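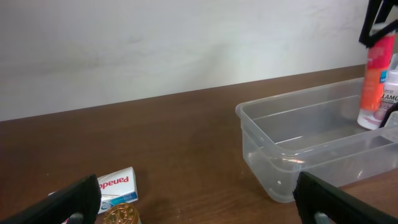 Fingers either side of the Panadol box, clear tub to the right.

Burnance > Workshop & Bench > Arms and grippers > House rules
Search tips, tools, rooms Go
4 min read

House rules for sorting small stuff with table arms

Quick version of the sheet we've got taped up at Cillport. Been meaning to type it out for ages. Most of it's common sense but write it down anyway, people forget by the second cup of tea.

Before you switch on

Clear everything off that isn't part of the job. Phones, mugs, the pen you were just holding. Table wiped and dry, grit scratches the finish when a tub gets shoved across it.

Check the clamps. Then have someone else check the clamps. Our bases sit 293 mm in from the end of the table and there's a pencil mark for it, use the pencil mark.

Stop button where your hand already is. Not on the shelf. Press it once before you start so you know it works, every session, yes even if you were on it an hour ago.

Medicine boxes and bottles

Empties only. We're strict on this one. A full pack of tablets gets squashed, foil splits, and then you've got loose tablets and no idea which ones. If you want the weight right put folded card inside and write PRACTICE on the bottom flap. Anything real goes back in the cupboard, door shut, before power goes on. Doubly so with kids in the house.

Same for jars. Lid done up properly. Shiny lids are a nuisance by the way, they catch the light and the camera makes a mess of where the edge is. Move the lamp, or turn the jar a bit. Don't put tape on the lid, we tried, the tape stuck to the finger.

No glass. Nothing over 200 g untill you've done a few sessions and trust your grip settings. Kitchen scales are fine for checking.

Tubs

Clear tubs look nice and you can see what's gone in, but the walls are hard for a camera to pick out against a wooden top. A sheet of plain paper under the tub helps no end. The Jorwood ones have a decent lip, cheap ones fold in when a finger leans on them. Leave a hand's width round the tub on every side.

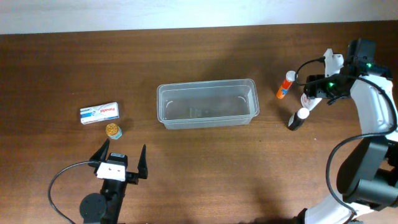 With two arms on one table you need a middle line and you need to stick to it. Left arm does left, right arm does right, and the tub is the only place they share. One in at a time. If both are heading for the tub, stop, back one off, carry on. Slow speed for any shared bit, no exceptions.

Cables. Leave enough slack for the wrist to turn all the way, not so much it drags through the bottles. Move each joint by hand with the power off and watch what the cable does. Any nick in the outer, bin it. Koutsoukos on the parade does replacements, ask for the bendy sort and not the stuff they sell for lamps.

Hands

Out of reach means out of reach of the whole arm, elbow included. If something falls over leave it. Stop, wait for the arm to settle, THEN reach in. Sleeves up, lanyards off, long hair tied back.

Don't hold a stuck object and pull. Open the fingers from the controls.

Knocking off

Park both arms, power off at the wall, wipe the finger pads with a damp cloth. Look at the screws on the cameras while your there, they work loose. Full check of bolts and pads every 6 weeks, date it on the sheet.

Tubs stack under the bench. Practice boxes in the tin marked practice, lid on.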